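Pruitt wants 300 dollars for a mattress topper, and for that money I expected something I would notice in the dark. I slept on it through September, two inches of foam on top of a mattress that was firm but perfectly fine.

The pitch on the Pruitt site is that the foam "learns" your shape. Foam doesn't learn. It gets soft when it's warm and stays softer in the spots you use most, which is how every topper I've owned behaved right before I threw it out.
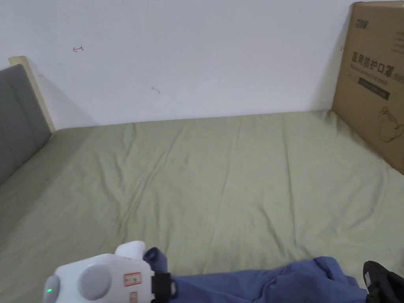 Words by the Stinodholm Sleep Desk
Filed at 7 a.m., before coffee

The smell took a week to clear with the window open. Pruitt says two days. My hips liked the extra give, my lower back didn't, and by the second week I was waking up in a shallow dip on my side of the bed. Turning the topper around fixed that for a while.

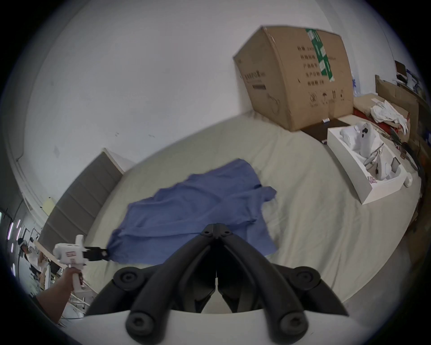 HOME > BEDROOM > TOPPERS

Heat is where I lost patience. The cover is sold as cooling, and it does feel cool for as long as it takes to find your pillow. After that it's foam. The Sivum latex topper I tried last year was heavier and uglier - and I never once kicked the blanket off.

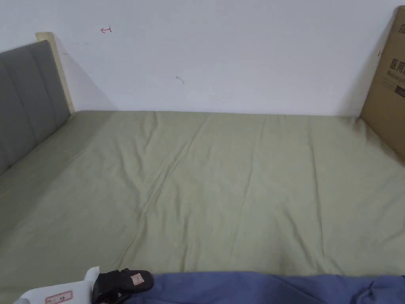

A topper also changes what your sheets have to do. Two extra inches means shallow pockets pop off the corners, and Pruitt will gladly sell you a deep set for another 100 dollars. I'd skip it. Even a fitted sheet that reaches the whole way to the wall, like the pale green one here, shows long diagonal creases, and paying more for deeper pockets won't iron them out.
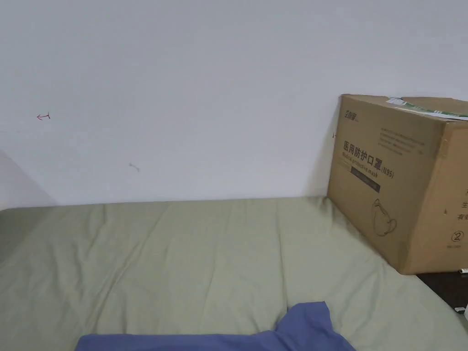 Troltoreo wrote in to say the topper saved a guest bed that would have cost 700 dollars to replace, and that visitors had stopped asking for the couch. Fair enough. For a few nights at a time I can see it working. For every night, at this price, I'd put the money toward a better mattress and wait. Mine went back in its bag, and the return label is already printed.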